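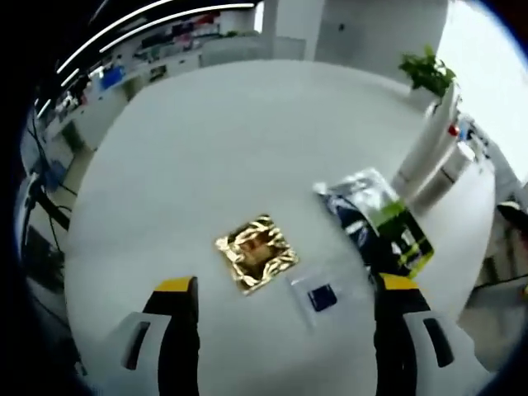
Clearing the Table: Can a Machine Tidy Up Yet?

I have been following household robots for years, and the chore I always come back to is the dullest one on the list. Laundry gets the videos. Dishes get the arguments. I want to see something clear up after a snack! Wrappers, little bags, the bits and pieces that pile up on any shared table by Friday afternoon.

So this page of the gallery is all about small litter, with a few notes on where I think things stand. The short answer is that machines are getting good at this faster than I expected, and there are still some wonderful ways for it to go wrong.

Foil first. It's shiny, it's creased, and it looks different from every side, so a camera that found it easily a second ago can lose it when the light shifts. Gold foil is the one I'd pick for a test because it throws back so much yellow. The grip itself is easier than people think – a crumpled edge gives two fingers plenty to close on.

Clear plastic bags are harder. On a white table you are asking a machine to find something that is nearly the color of whatever is under it, and then to pinch it without just pushing it along. Olanrewaju Jibrin, who got me into all this, tried the Hoketti arm on clear bags in August and ran 147 tries over two evenings. It picked up 41 of them. He was thrilled, and so was I, because the spring version hardly managed any.
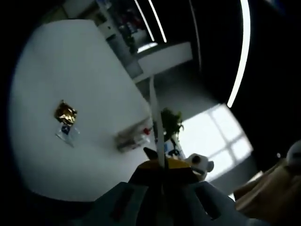
Then there's the question of what counts as trash. A person glances at a little bag and knows whether there's something in it worth keeping. The Velent software makes a guess and asks if it isn't sure, and I love that it asks! I'd much prefer ten silly questions to one lost memory card. The Sesemel people went the other way and have theirs put everything small in a tray for you to sort later. Not really tidying, if you ask me, but very safe.

Shops may get there before homes do. The Hawthorne store has long flat counters, the same few kinds of packaging every day and good light until closing, and its owner would happily pay 900 dollars for something that kept the counters clear between customers. The current price is closer to 2,000, plus somebody to babysit it. Give it a couple more years.

More pictures when the next round of tests is done. If you've tried any of this at home, especially with clear bags, please write in – I read everything.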